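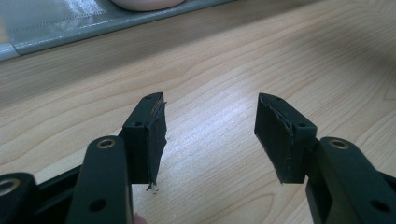
**Figure 1.** Tabletop with a few tiny light-coloured crumbs, just below the edge of a frayed pad.

## 4. What the table diaries told us

### 4.1 Getting people to write down the boring bits

I'll start with the diaries, as they're where most of my summer went. We asked 127 households in Hinditz to keep a short daily note of what was on their main table at bedtime, for 30 days, and whether anyone in the house had said anything about it. That last part was Georges Jaber's idea and it turned out to be the best thing in the whole study. People are quite dull when they list objects (post, keys, more post) and not at all dull when they write down a row about a wet umbrella.

We ended up with 3,384 entries we could use. I had hoped for more, but July is a rotten month for diaries and a good few families went away in the middle of it. Some carried on writing about the table in the holiday flat, which was kind of them and no use to us at all, though I did enjoy reading those.

By "main table" I mean whichever table the household said was the main one. I know that sounds circular. We tried a proper definition in the pilot at Pelupessy - the table where the most meals are eaten - and it fell over at once, as plenty of people eat on the sofa and still have very firm feelings about the table. So we let them choose. In a few homes two people chose different tables, and in those cases we kept both diaries and treated them as separate. Aleksandra Cieślak still thinks we should have made them agree first. She may be right, and there's more on this in the section on limits.

### 4.2 Small mess and who sees it

Crumbs come up all the time. I wasn't expecting that! I had assumed people would write about big things, the laundry and the school bags and the half-built model aeroplane, and that bits would be beneath notice. Instead, the smaller the mess, the more often somebody in the diary was blamed for it. A coat on the table is just a coat, and it can be picked up by its owner. A scatter of bits has no owner, so the writer has to work out who it was, and off we go.

One woman in the Pasero district wrote the same line on five evenings running: "Crumbs again, not mine." Her husband kept the diary for the sixth and wrote, "Crumbs, possibly mine." I've used this pair in every talk I've given on the project and I'm putting it here so that it's in print somewhere.

There's a practical side too. Several writers told us they no longer looked at the table to see if it was clean and just ran a palm over it. We didn't ask about this, so I can't say how common it is. I do it myself, and I caught Georges doing it in the canteen.

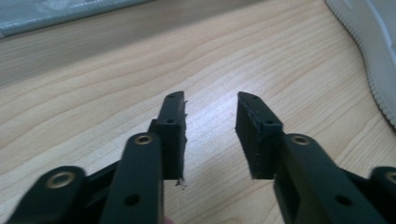

People's idea of a clean table also depends a great deal on what the table is made of, or at least on what colour it is. Writers with dark tables mention dust, and mention it crossly. Writers with pale ones hardly ever do, and save their energy for rings from mugs, felt-tip pen and beetroot. Light-coloured wood of the kind you get in the picture was popular with our younger households, and quite a few said they'd picked it for looking clean and airy, then spent the diary month grumbling about stains. I wouldn't build a theory on this. We asked for the colour of the table on the sign-up sheet but only as a free answer, and "normal" was a more common reply than you'd think.

I should own up to a problem with the coding here. For the first batch I lumped stains and loose bits together as "dirt", and Aleksandra, coding the same batch, split them. When we compared notes our tallies were miles apart. We threw the batch out, agreed on her version and began again from the first diary, and everything in this section rests on the second go.

### 4.3 Things that shouldn't be there

Now for the part I like best. Every household had at least one thing that was not allowed on the table, and the rules were often fiercely held and hard to explain. Hats, in some homes. Handbags. An open umbrella, a cat, a hairbrush. One flat-share at Stistosum had a written rule against bicycle parts, which suggests a history, but all four of them were too polite to tell me what it was.

Shoes were the big one. I grew up with a grandmother who would shriek at a shoebox on the kitchen table even if the shoes were brand new and still in their tissue, so I was ready for this, but I'd thought of it as an old person's rule. It isn't in our diaries. Students had it. People who'd laughed at it in the first interview had it by the third, once we got down to cases. And it was the cases that got interesting. Slippers were worse than trainers for some and perfectly fine for others. Baby shoes were nearly always let off. Sandals divided people, and so did anything fresh out of the wash.

When we asked why, we got luck and we got hygiene, in that order, and often both from the same person in one breath. I don't think we need to choose. My reading is that the feeling comes first and the reason gets fetched afterwards, from whichever shelf is nearest. Georges disagrees and has written a rather good paragraph saying so, which we've put in the appendix.

What softened the rule was having a job to do. Shoes could go on the table to be polished, mended, sorted or sold, so long as they came off again before food. Quite a few writers added that they'd put newspaper down. Pairs set out neatly seemed to bother people less than a single shoe lying about, and I'd love to follow that up properly.

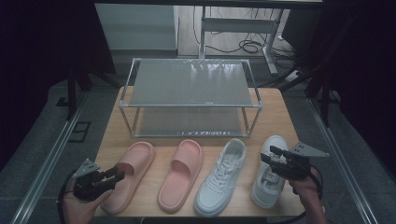

### 4.4 Limits

The sample leans towards people who like writing things down, and I suspect they like tidy tables too. We also only asked about bedtime. A table at breakfast is another creature altogether, and two of our keenest writers complained that we were missing all the good stuff. Aleksandra's worry about the split households stands: leaving them out makes the blame entries a touch less frequent, and we report both versions in the appendix next to Georges's paragraph.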